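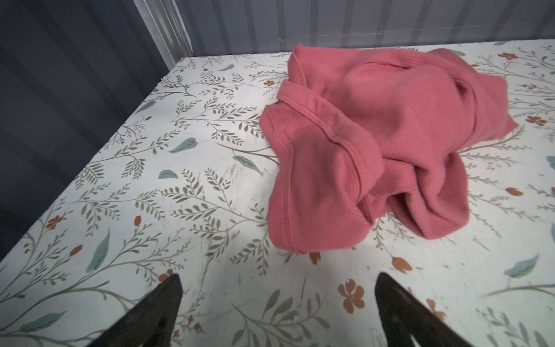 보라우 옷나눔점, 골지 니트 옷걸이 진열 중단… 5월부터 접어서 낸다

세타리 지구의 중고 의류 매장 보라우 옷나눔점이 5월부터 골지 니트류를 옷걸이에 걸지 않고 접어서 선반에 내기로 했다. 대상은 골지 긴소매 상의와 보디슈트, 골지 원피스, 얇은 카디건이다. 셔츠와 재킷, 안감이 있는 치마는 지금처럼 걸어 둔다.

매장 측은 어깨 부분이 옷걸이 모양대로 튀어나오거나 밑단이 한쪽으로 처진 옷이 겨울부터 자주 나왔다고 설명했다. 골지는 세로로 잘 늘어나는 편이어서 젖은 상태로 걸거나 오래 걸어 두면 길이가 달라지기도 한다. 지난겨울 매장에서 할인 칸으로 옮겨진 니트 가운데 상당수가 이런 경우였다고 한다. 세탁에는 문제가 없었고 올이 풀린 곳도 없었지만 처음 들어왔을 때의 값을 받지 못했다.

바뀐 방식은 접수 단계부터 적용된다. 지금까지는 기증받은 옷을 분류함에서 꺼내 바로 옷걸이에 걸고 가격표를 달았다. 앞으로는 접수대 뒤 작업실에서 옷을 펼쳐 상태를 보고, 접은 다음 가격표를 단다. 작업실은 매장 오른쪽 복도 끝 469호다. 가격표는 목 뒤 상표에 끼우고 옷감에는 핀을 꽂지 않는다. 상표가 잘려 나간 옷은 옆선 안쪽 솔기에 실로 느슨하게 묶는다.

접는 순서도 통일했다. 옷을 바닥이 평평한 곳에 앞면이 아래로 가게 놓고, 뭉친 소매를 먼저 빼낸다. 소매가 안쪽으로 말려 들어간 옷은 손을 넣어 소맷부리를 잡고 당긴다. 몸판을 잡아당겨 펴지는 않는다. 골이 세로로 나란해지도록 손바닥으로 쓸어내린 뒤 양쪽 소매를 등 쪽으로 접고, 밑단을 목선 쪽으로 한 번 올린다. 긴 원피스는 두 번 올린다. 보디슈트는 밑부분의 단추를 채운 상태에서 접는데, 단추가 천을 물고 있으면 풀었다가 다시 채운다.

목둘레와 밑단의 마감선은 따로 살핀다. 마감선은 겉으로 뒤집혀 말려 있는 경우가 많고, 그대로 눌러 두면 말린 자국이 남는다. 접기 전에 손가락으로 한 바퀴 훑어 뒤집힌 곳을 되돌린다. 늘어난 목둘레는 안내지에 표시만 하고 고치지 않는다. 예전에는 스팀다리미로 줄여 보려고 한 적도 있었으나 골이 눌려 버려서 그만두었다.

색에 따른 구분은 두지 않는다. 분홍이나 산호색처럼 옅은 옷을 짙은 청바지와 같은 상자에 넣지 않는다는 기존 원칙만 유지된다. 물이 밴 흔적이 보이는 옷은 판매대로 나가지 않고 재세탁 바구니로 간다. 재세탁은 종전과 같이 아흐터베르크 세탁소가 맡는다. 니트는 망에 한 벌씩 넣어 보내며, 망이 모자라면 다음 수거 때까지 기다린다. 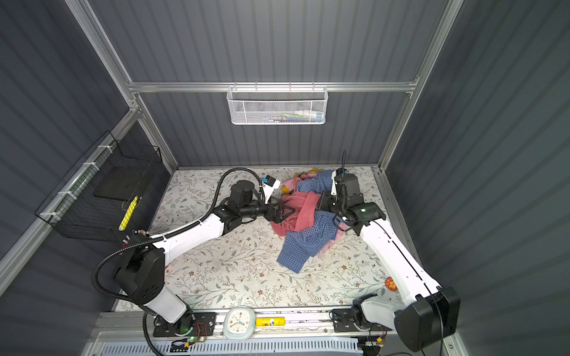 알로 루이스오르테가는 접어 두면 뭐가 있는지 한눈에 안 보여서 결국 손님들이 다 헤집어 놓을 것이라고 했다. 걸려 있을 때는 소매 길이만 보고도 지나칠 수 있었는데, 접힌 옷은 하나씩 꺼내 펼쳐 봐야 알 수 있고 한 번 펼친 옷을 제대로 다시 접는 손님은 거의 없다는 것이다. 그는 그래도 어깨가 뿔처럼 솟은 카디건을 사 와서 물에 담갔다 말리기를 되풀이한 적이 있다며, 바꾸는 것 자체에는 찬성한다고 덧붙였다.

비슷한 의견은 매장 입구의 의견함에도 들어왔다. 접힌 옷은 크기를 알기 어려우니 치수를 겉에서 보이게 적어 달라는 요청이 가장 많았고, 선반이 너무 낮아 허리를 숙이기 힘들다는 글도 있었다. 다 접어 놓으면 뒤져 보는 재미가 없어진다는 쪽지도 한 장 있었다.

매장은 치수 요청을 받아들여 가격표를 세로로 긴 것으로 바꾼다. 위쪽에 치수, 가운데에 가격, 아래쪽에 접수 월을 적고, 접힌 옷의 앞면으로 치수가 나오게 끼운다. 상표에 적힌 치수와 실제 크기가 많이 다른 옷은 가슴너비와 총길이를 함께 적는다. 길이는 펼쳐 놓은 채 재고, 골을 당겨서 재지 않는다. 아동복은 나이 표기가 제조사마다 달라 총길이를 우선한다.

헤집어진 옷을 다시 접는 일은 판매대 옆에 따로 마련한 되돌림 상자로 처리한다. 펼쳐 본 옷을 손님이 직접 접을 필요 없이 상자에 넣으면 근무자가 오전과 오후에 한 번씩 가져가 접는다. 입어 본 옷도 같은 상자에 넣으면 된다. 다만 되돌림 상자 안의 옷도 살 수 있으므로, 찾는 옷이 선반에 없으면 상자를 함께 살펴봐도 된다.

선반은 창가 쪽에서 안쪽 벽으로 옮겼다. 창가는 오후에 볕이 길게 들어 접힌 부분만 빛이 바래는 일이 있었다. 새 선반의 맨 아래 칸은 니트를 두지 않고 가방과 모자를 놓는다. 허리를 숙이기 어렵다는 의견이 들어오기 전에 정한 배치지만 결과적으로 니트는 모두 무릎보다 높은 칸에 놓이게 됐다. 한 더미의 높이는 손 한 뼘을 넘기지 않는다. 더 쌓으면 아래쪽 옷을 뺄 때 위쪽이 같이 쏟아진다.

기증 방법도 일부 달라진다. 그동안은 비닐봉지에 담아 온 옷도 그대로 받았으나, 5월부터 니트는 종이봉투나 천 주머니에 담아 달라고 매장은 요청했다. 꽉 묶은 비닐봉지 안에서 며칠 지난 옷은 주름이 깊고 냄새가 배어 있는 일이 잦다. 집에서 가져갈 주머니가 없으면 접수대에서 천 주머니를 600원에 살 수 있고, 쓰던 주머니를 돌려주면 같은 금액을 되돌려준다. 옷을 미리 접어 올 필요는 없다. 구겨진 상태로 가져와도 접수에는 지장이 없으며, 주머니 속에 양말이나 속옷이 섞이지 않았는지만 확인하면 된다.

받지 않는 품목은 그대로다. 속옷과 양말, 이름이 자수로 들어간 교복, 젖은 옷, 보풀이 겉면 전체에 일어난 니트는 접수하지 않는다. 소매나 밑단의 작은 구멍은 접수하되 수선 칸으로 보낸다. 수선 칸의 옷은 수선하지 않은 상태로도 살 수 있다. 실은 접수대에서 색을 맞춰 조금씩 잘라 준다.

접는 순서와 보관 방법을 정리한 안내서도 새로 나왔다. 47쪽 분량이며, 집에서 할 수 있는 니트 보관법과 골지 옷의 건조법, 늘어난 소맷부리 손질법이 함께 들어 있다. 그림은 브라로프 인쇄소에서 예전에 만든 수선 안내서의 것을 일부 다시 썼다. 매장 안에서는 누구나 볼 수 있고, 가져가려면 접수대에 이름을 적어 두면 된다. 다음 인쇄분은 5월 안에 나온다.

안내서의 건조법 항목은 지난 판과 내용이 달라졌다. 지난 판에는 니트를 옷걸이 두 개에 나누어 걸어 말리라고 되어 있었지만 이번 판에서는 건조대 위에 수건을 깔고 눕혀 말리도록 고쳤다. 소매는 몸판 위로 겹치지 않게 옆으로 빼고, 윗면이 마르면 한 번 뒤집는다. 지난 판을 가지고 있는 사람은 해당 쪽만 따로 받아 끼울 수 있다.

보라우 옷나눔점은 오전 10시에 문을 연다. 니트 기증은 오후 접수 시간에도 받지만, 양이 많을 때는 오전에 가져오는 것이 좋다. 선반을 옮기는 동안 안쪽 탈의실 한 칸은 쓸 수 없고 입구 쪽 탈의실은 평소대로 운영한다. 겨울 외투의 보관 방식은 여름이 지난 뒤 다시 정한다.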